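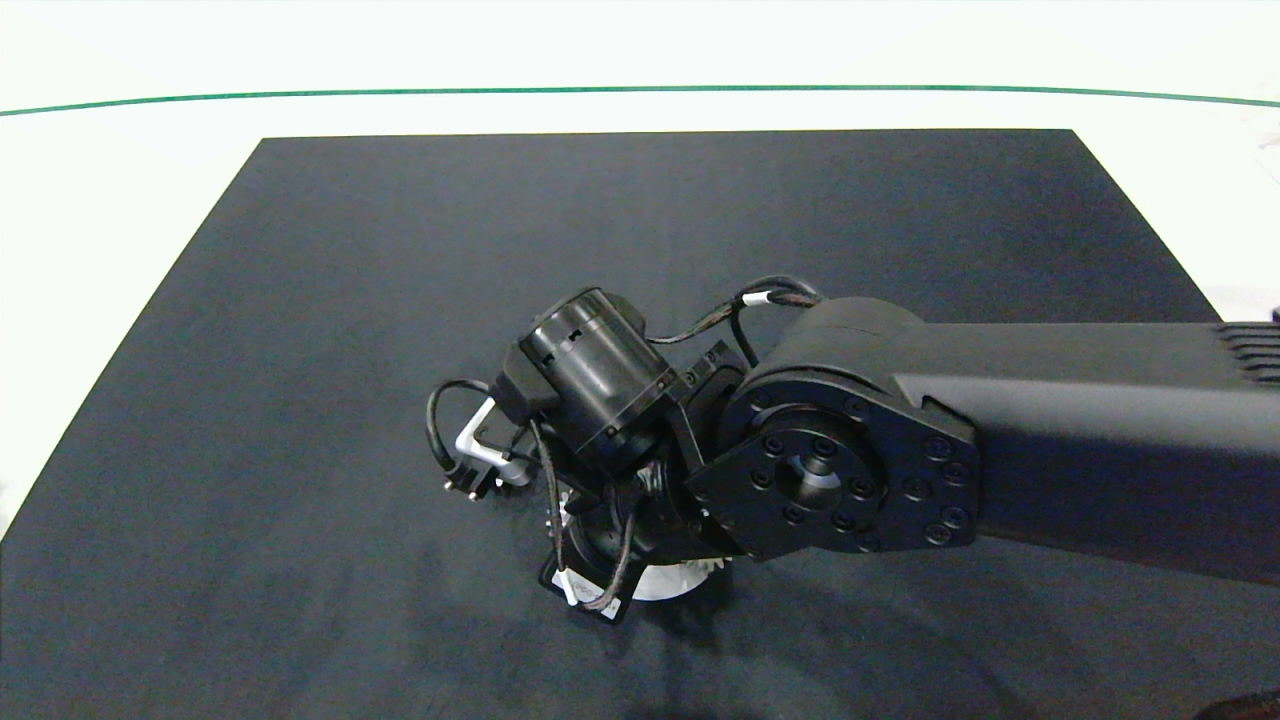

A black robotic arm over a dark gray mat on a white table.

Night Shift at Brivamley

I took the job at the Brivamley ground station because it came with a trailer and free coffee. My whole assignment was one satellite, Malus, a weather bird old enough that half its manual was in a binder. It came over the hill at 3:40 in the morning, and I had 8 minutes to say hello, pull down the data and say goodbye.

Most nights that was plenty. Then in August it went quiet – no beacon, no temperatures, not even the little hiccup it always made when its heaters kicked on. I called the Zellow desk and they told me to log it and go to bed. I logged it. I did not go to bed!

I'd sat through 3,103 passes with that thing, so I guess I was stubborn. I dug out the binder and found a wake-up command on page 186, with a pencil note next to it: "try the Dong antenna, it likes that one better." The Dong dish was the rusty one behind the propane tank. It took me until dinner to get it turning again, and I lost a good pair of gloves to the grease.

Next pass, I sent the command and got static. I sent it again, and again, eating crackers over the keyboard. With less than a minute left, a single line came up on my screen: battery low, heater on, clock reset to day 889.

"Morning," I said, out loud, to an empty trailer, and started typing in the right date.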